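About Kulgate

Who We Are

Kulgate is an independent school of interior finishing and home restoration. We teach plastering, interior painting, floor care and finish carpentry to adults who wish to enter the trades, and to working tradespeople who wish to extend what they can do. The school was founded by Dušan Krasniqi, a plasterer by training, and is led today by Mr. Krasniqi as Principal and Laurențiu Enache as Director of Instruction.

The school is privately owned and is funded by tuition and by fees from contractors who send employees to us for training. It accepts no payment from manufacturers of paint, tools or building products, and instructors are free to recommend the materials they consider suitable for the work at hand.

Our Mission

The purpose of the school is to prepare students to do sound, lasting work in occupied homes. Most of our graduates will spend their careers in houses where people are living, cooking and sleeping while the work goes on. The ability to keep a clean site, to explain a delay plainly and to leave a room ready for use is therefore taught alongside the handling of a trowel or a plane, and it is assessed in the same way.

We also hold that older buildings deserve patient treatment. Students are taught to examine a wall or a floor before they decide what to do with it, and to repair existing material where repair is practical.

History

Kulgate began as a set of evening classes in plaster repair, held in a rented workshop behind a lumber yard. Mr. Krasniqi taught every session himself and supplied the tools from his own van. The first group had eight students, two of whom later returned to the school as instructors. Demand for daytime classes grew, and after several years the workshop was given up in favor of the present building on Strazds Street, a former furniture warehouse with high ceilings and a loading door wide enough for full sheets of drywall.

Mr. Enache joined the school when finish carpentry was added to the course list. He had previously run his own trim and stair business, and he wrote the carpentry course from the notes he had used to train his apprentices. Under his direction the four subjects were brought together into a single certificate, so that a student who learns to hang a door also learns how the wall beside it is built up and how the floor below it should meet the threshold. The first certificates under the combined course were presented in December of that year, at a small ceremony in the main shop.

Programs of Study

The Certificate in Interior Finishing is the school's principal course. It runs for 28 weeks, with instruction on weekdays and supervised practice on alternate Saturdays. Students complete units in surface preparation, plaster and drywall, interior painting, wood floors, and doors and trim. Each unit ends with a practical assessment carried out in the shop and reviewed by two instructors, neither of whom taught the student in that unit.

Evening courses are offered in individual subjects. These are intended for people already at work in a related trade, and for homeowners who wish to carry out their own repairs with proper guidance. No earlier experience is required for the courses in painting and floor care. Applicants for evening carpentry are asked to attend a short introductory session on tool safety before the first class.

The Enitz Program is a separate arrangement for employers. Under it, a contractor may enroll a group of employees in a course adapted to the firm's own work, taught either at the school or at a site the firm provides. The content is agreed in writing before the course begins, and the employer receives a report on attendance and on the results of each assessment.

How We Teach

Instruction at Kulgate is given in small groups. A typical morning opens with a demonstration, after which students repeat the work at their own stations while the instructor moves among them. Reading is assigned, but it is kept brief and is tied to the work of the week.

Particular attention is paid to the places where materials meet. A flat wall can be painted well by a beginner after a few days of practice. The line where that wall reaches the floor, or where it turns at a doorway, takes much longer to learn, and it is what a customer will notice for years afterward. Students study these junctions closely in the units on trim and floors, first in drawings and on-screen room models and then in the shop, where they build and finish a doorway of their own from the rough opening outward.

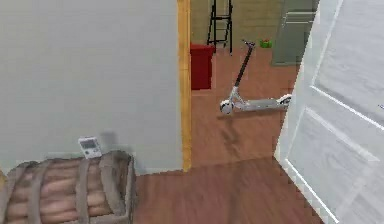 Painted wall, wood floor and door trim in a computer-rendered interior.

Color is taught as a practical subject. Students mix and test samples under daylight and lamplight, and they learn to record what was used in each room so that the work can be matched later. The same habit of record keeping applies to floors, where the finish, the number of coats and the drying time are entered in a job book that every student keeps from the first week. The job book is handed in at the close of each unit and returned with written comments.

Facilities

The Strazds Street building contains the main shop, a spray and drying room, a tool store and two classrooms. The main shop is divided into bays, each fitted with wall panels that can be removed and replaced when a class has finished with them. A library on the upper floor holds trade manuals, product data and a collection of old molding samples donated by graduates and local builders – some of them from houses that no longer stand. The library is open to enrolled students during school hours and to graduates by appointment.

The ground floor, including the main shop and both classrooms, may be reached without stairs. Applicants who need particular arrangements in order to take part in a course are encouraged to contact the office before enrolling.

Community Work

Each year the school selects a small number of buildings in the district for student work under supervision. Preference is given to meeting halls, child care centers and the homes of older residents. Labor is provided free of charge, and the owner pays for materials only. The most recent project was the repair of plaster and trim at the Volia reading room, where students also refinished the floor of the front hall.

Requests for assistance are considered once a year. The school regrets that it cannot undertake roofing, electrical work or plumbing, and that it cannot work in buildings where lead paint or asbestos has been found and has not yet been dealt with by a licensed contractor.

Admissions and Fees

Applicants to the certificate course must be at least eighteen years of age. A high school diploma is welcome but is not required. All applicants are invited to visit the school, meet an instructor and spend a morning in the shop before a decision is made by either side.

A registration fee of $100 is payable on acceptance and is credited toward tuition. Bursaries of up to $2,000 are available to certificate students who could not otherwise attend. Bursary applications are read by the Principal and the Director of Instruction and are kept confidential.

Questions about courses, visits or the Enitz Program may be directed to the school office, which is open on weekdays during term. Employers are asked to allow one month for a reply to proposals for new group courses.

Page last reviewed February 2021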